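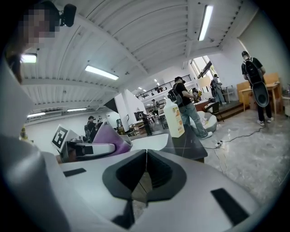

## Shared floor: bags, chairs and the big tables

July 2023

The open room at Kosto has been busier since the Choi rehearsal space upstairs started its summer hours in May. People come through with backpacks and instrument cases on their way to other parts of the building, and the floor between the tables and the windows is now the main walkway. A few things have changed as a result.

**Walkway.** Please keep the strip from the entrance to the back wall clear. Bags can go under your own table or against the wall below the balcony. If you have a large case, the tall lockers next to the elevator are now open to everyone with a building card. There are 38 of them, and they take your own padlock. Locks left on overnight will be cut off the next morning.

**Chairs.** The white lounge chairs belong on the open floor and can be moved anywhere on it, but not into the meeting rooms. The black office chairs go with the desks. We had two complaints last month from people who came back from lunch and found their desk without a chair. If you borrow one for a meeting, roll it back when you are done.

The upholstery on the lounge chairs will be cleaned by Welico later this summer. They will take half of the chairs at a time, so there will always be somewhere to sit. The quote came in at $651 for the full set, pickup and return included.

**Tabletops.** The dark gray tables show every ring and fingerprint. Spray and cloths are in the cabinet by the sink. Use the blue cloths on the tables and the yellow ones in the kitchen, and put used cloths in the bin under the counter. Please don't use the kitchen scrubbing pads on the tables. One table already has a dull patch from this and will have to be refinished.

**Jugs and bottles.** Plastic jugs with screw caps may stay on a table while you are working. At the end of the day they go back to your shelf or your locker with the cap on and the label facing out. Anything without a readable label will be moved to the storage room and kept for two weeks. After that it gets thrown out.

**Noise.** Calls are fine at the desks. Longer ones should go to the booths. Instruments stay in their cases on this floor, including for quick tuning.

The new seating plan from Wolitico is posted on the board next to the mailboxes. It adds a second row of desks under the balcony and moves the printer to the hallway. The furniture cost is $1,392, and the order goes in once comments are closed. Write comments directly on the plan or leave a note at the front desk. A smaller copy is in the kitchen.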